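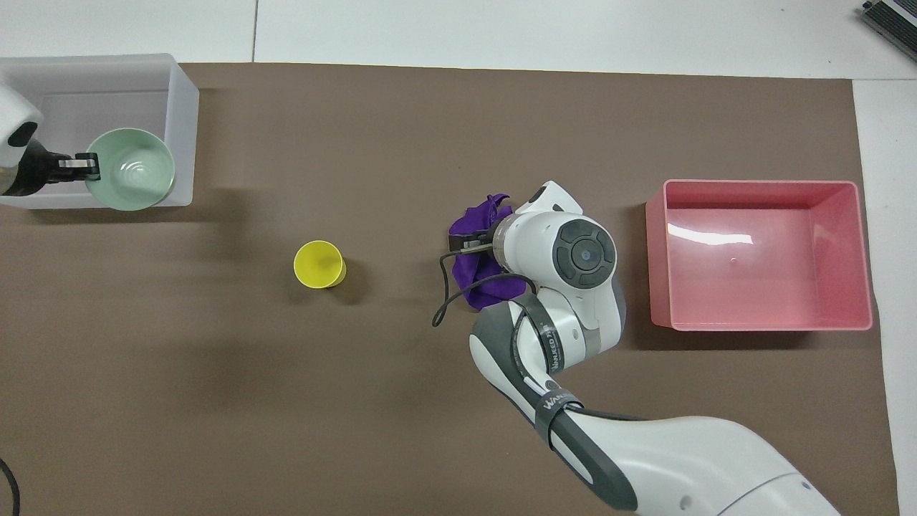 Can you still join the Skandimthorpe summer cornhole league if you don't have a partner? Sure you can, just put your name on the singles list at Calado and you'll be paired up before the first night of play.

6 comments 2 shares

I get that question every spring, so I figured I'd put everything in one thread this year and then I can just point people to it (my phone thanks you). Grab a coffee, because I've never been good at keeping these short!

The singles list is a clipboard behind the bar at Calado. Ask for it, they know what it is. Write your name, your number, and whether you throw left or right handed. Please print — last March I spent a whole evening calling a very patient lady in Wanness who had never thrown a bag in her life.

2 comments

We draw partners out of a coffee can, and we try to put a newer player with someone who's been around a while. If you and your partner can't agree on a team name by week two, the league names you, and I wouldn't count on it being flattering.

Now, the winter pairs, for those of you who missed it. What a finish! Tondeveo went into the last night needing both games off the Wanness Mill pair and they dropped the first one 21 to 18, so that was the title gone right there, and then they came out and won the second without letting up a bit. I love that. It would have been very easy to go through the motions.

So the winter trophy goes over the bridge to Wanness, for the first time since we started playing indoors. They earned it. They've been driving in through all that slush since the first week and I don't think they were late once, which is more than I can say for those of us who live up the street.

6 comments 2 shares

The season's high total for one night also went to Wanness Mill. The best comeback, in my opinion anyway, was the Back Porch Pair, down 19 to 4 against Tondeveo and somehow winning it 22 to 19. I was keeping score at the next lane and lost track of my own game, so apologies again to both of those teams.

Okay, back to summer. We play outside in the Calado lot as long as the weather lets us, and under the awning when it doesn't. Boards are regulation, 27 feet apart, front edge to front edge. If you've been practicing in your yard at a shorter distance (I did this for a whole year without knowing it) go get the tape measure now and save yourself a rough first night.

Bags! The league has sets for everybody, so you don't need to buy any. If you do like to bring your own, they have to be a matching set and they have to weigh in at 16 ounces, give or take half an ounce. I'll have the kitchen scale with me for the first couple of weeks and I promise I'm not picking on anyone. Mine get weighed too.

2 comments

Scoring is the same as always, one for a bag on the board, three for a bag in the hole, and the two sides cancel each other out. You need 21 or better to win and you don't get sent back for going over. We talked about the bust rule again at the end of the season and the vote was to leave things alone. I was on the other side of that one but I'll live.

Entry stays where it was, and it all goes back into the cash prizes and the end of season cookout. The pot is $300 for the winning pair and $200 for the runners-up this summer, and the high total prize is still a gift card from Calado, who have been so good to us that I hope you'll all order something to eat when you're there.

6 comments

If you can't make a night, please text the other team first and me second. You can use a sub during the regular season, anybody who isn't already on another team, but for the playoffs your sub has to have thrown at least 6 games in the league. That one caused some hard feelings a while back and I'd like everyone to hear it early this time.

Sign-up closes 4/22/21 when the bar closes, and I'll post the pairings and the schedule here as soon as I've typed them up. Give me a day or so, I type the way I throw, which is slowly and a bit to the left.

Oh, and one more — whoever left a gray thermos under the scoring table on the last night of winter pairs, it's been washed and it's sitting on the shelf by the register at Calado. There's a dent in the lid, so tell them which side it's on and it's yours.

2 shares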